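Why Is Cardboard So Strong?

Find a cardboard box. Any box will do, as long as a grown-up says you can have it! Now look very closely at one of the cut edges. Do you see the wiggly line running along the middle, a bit like a row of tiny waves?

That wiggly line is the big secret of cardboard. It's just paper, bent into waves and glued between two flat sheets. The proper name for it is corrugated cardboard (say it like this: KOR-uh-gay-ted). The waves are called flutes, and the flat sheets are called liners.

Paper on its own is floppy. Hold one sheet by the edge and it droops right over. But every little wave in the cardboard is an arch, and arches are brilliant at holding things up. Builders have known this for more than 2,000 years, and there are old stone bridges made of arches that people still walk across. A box has rows and rows of arches hiding in its walls!

Try it yourself

You need three sheets of paper, some glue and a few small books.

Lay one sheet across the gap between two piles of books and put a coin in the middle. Down it goes! Now fold the second sheet back and forth like a fan, with each fold as wide as your finger. Lay the fan across the same gap, with the folds running from one pile to the other, and try the coin again. Add another coin, and another. When Piroska Vass tried this with her class in Grudholm, the fan held 27 coins before it sagged, and everybody wanted a turn after that.

For the last part, glue your fan onto the third sheet. Let it dry while you have a snack. You've made your own corrugated board (it will look lumpy, and that's fine).

Air is doing a job too

Between the flutes there is nothing but air. That makes the box light to carry, and it also makes the walls a little bit squashy. If a box gets a bump, the flutes can crumple and take some of the push, so the thing inside feels less of it. Bicycle helmets work in a similar way, with foam in place of paper.

What goes inside?

A strong box is a good start, but a small thing in a big box can still slide and roll about. Packers have lots of tricks for this. One of the oldest is the insert, an extra piece of cardboard that goes inside. It might lie flat on the bottom like a little floor, or it might have a hole cut in it that is exactly the right shape. Scrunched paper works well too, and so do old socks!

Shape matters here. Round things love to roll. A container with six flat sides, a hexagon, can rest on one of them, but in a roomy box it can still lean over to one side. Think about honeycomb, where six-sided cells fit together with no gaps at all. If you had enough hexagon pots, you could pack them like that and they'd hardly be able to move.

Which way is up?

Look at your box again. In most boxes the flutes in the walls run up and down, like lots of thin columns. Stand the box the right way up and it can carry a heavy load on top. Lay it on its side and it squashes much more easily. So when you see arrows printed on a parcel, follow them!

The flaps are worth a look as well. Each one bends along a crease where the flutes have been pressed flat. Open and close a flap many times and the paper fibers start to come apart, and the edges go soft and fuzzy. The box isn't ruined. It can still be a garage, a puppet theater or a bed for a teddy bear, and when you've finished playing, it can be flattened and recycled into new paper. 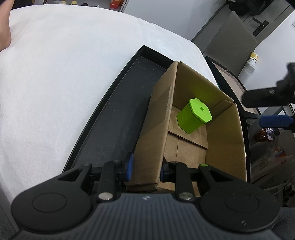

Before you flatten yours, peel off the tape and pull out any inserts. Keep a few of the flat pieces, too, for the bridge we're going to build next.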